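Shared Desks and Borrowed Tables
Posted in: Workspace Guides > Mouse & Surface Setup
April 30, 2024
By Darnell Szabo

Section 4. Setting up a wireless mouse on a table that was never meant to be a desk

The Trorkell quick-start card says its mouse works "on virtually any surface." I have set up enough of these at the Erkdale courtyard tables to doubt the word "virtually." Polished wood can give an optical sensor trouble, and a seam between two boards can make the pointer hop. If yours tracks fine on bare wood, skip to step 5. Otherwise start at the top.

Before you start

You need the mouse, its receiver, a fresh battery and a pad. The pad does not have to be a good one. The Makhubela catalog lists a "precision tracking surface" at a price I won't repeat, and in my use it did nothing a cheap cartoon pad didn't do. Size matters more than the name on it.

1. Pick your side of the table first. On a round table the edge curves away from you on both sides, so a rectangular pad will never line up with it. Don't try. Line it up with your chair.

2. Clear a space as big as the pad plus a hand's width all the way around. Stickers, keys and pump bottles can stay on the table as long as they are at the far edge. Anything closer will end up under your wrist.

3. Wipe the wood where the pad will go and let it dry. Hand lotion is the usual culprit. A pad on a greasy patch slides, and people then blame the mouse.

4. Lay the pad flat, printed side up. Press the corners down. If one keeps lifting, roll the pad the other way for a few minutes and try again. 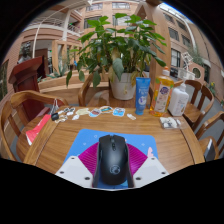
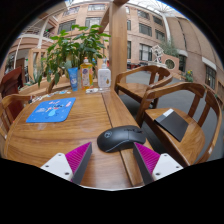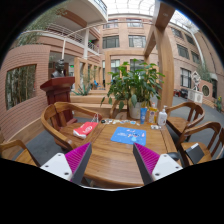

5. Plug the receiver into the laptop, then switch on the mouse. The card gives the opposite order. I have tried both and can't tell the difference, but this way you aren't waving a live mouse around while you hunt for the port.

6. Set the pointer speed. The Tellurar settings app opens at 1030, which I find jumpy on a small pad. Drop it to 700 and work up from there. Ignore the "auto-calibrate" button. I have pressed it 22 times on different laptops and have yet to see the number change.

7. Test it. Draw slow circles in the middle of the pad, then near each corner. Now do the same across the busiest part of the print.

Note: You will read that dark or heavily patterned pads confuse the sensor. Maybe some do. If the pointer stutters only over the picture, turn the pad around so the picture is away from your hand. If it stutters everywhere, the print is not your problem - change the battery.

Note: Straight-backed chairs are easier for this than curved armchairs. If the arm of the chair bumps the table, pull back a little and move the pad closer to the rim.

Caution: Do not let the pad hang over the rim. A raised or rounded edge puts a hump under it, and the pointer will drift each time you cross.

Caution: Keep open bottles away from the mouse. The box says "splash resistant." It does not say resistant to what, or for how long, and I would not be the one to find out.

8. When you leave, switch the mouse off underneath. Sleep mode is supposed to handle this, but two of ours went flat over a weekend in January and I no longer trust it. Put the receiver back in its slot in the battery compartment. Roll the pad with the print facing out so it lies flatter next time.

If the pointer still skips after step 7, try the mouse on a plain sheet of paper before you send it back. If paper works, the pad is at fault. If paper doesn't work, see Section 5 on replacements, and keep the receipt handy.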